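Workshop notebook, Tuesday, August
Family savings handout, second draft

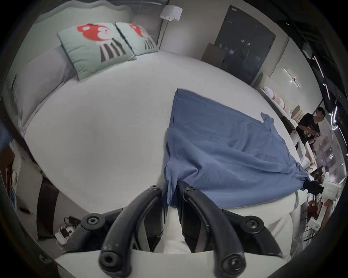 Two mint-green cushions against the headboard.

Good session this morning, and I want to get it down before lunch wipes it out of my head. We're rewriting the handout for parents who'd like to open a first savings account for a child, and I went in thinking it would be a quick polish. It was not! We spent most of our time on the single question of whose name goes on the account, and I'm glad we did, as the old draft slid right past it.

What we settled on: the handout will open with the two kinds people ask us for most, the joint account and the custodial one, and say in plain words what happens to the money when the child grows up. With a custodial account the money belongs to the child, and the adult only looks after it until the age set by the state. Parents at the Zosto evening class were surprised by this (a few were quite put out, bless them), so it moves from page 2 up to the first paragraph.

Then the worked example. I had $20 a month in the draft and the group at Ornik felt that was fine for some households and a stretch for others, so I've added a second version at $15. I ran it by hand: twelve deposits of $15 make $180, and with the bit of interest I'd assumed it came out at $184 and some change at the end of the year. I'd like somebody to check me on that. I used a flat rate and rounded each month, and I have a history of rounding in my own favor.

Still not happy with the part on birthday money. Hijazi's version tells families to save all of it, and I just can't see a seven-year-old going along with that. My own kids got to spend half, and they went on putting the other half away long after I stopped reminding them. I've written it as a suggestion, with the split left blank for the family to fill in together at the kitchen table.

To do: ask Idov whether their minimum balance applies to accounts for minors, take the word "yield" out everywhere, find a bigger typeface for the grandparents, and print a few copies for the next class. The tax paragraph is still one line long and needs a proper afternoon.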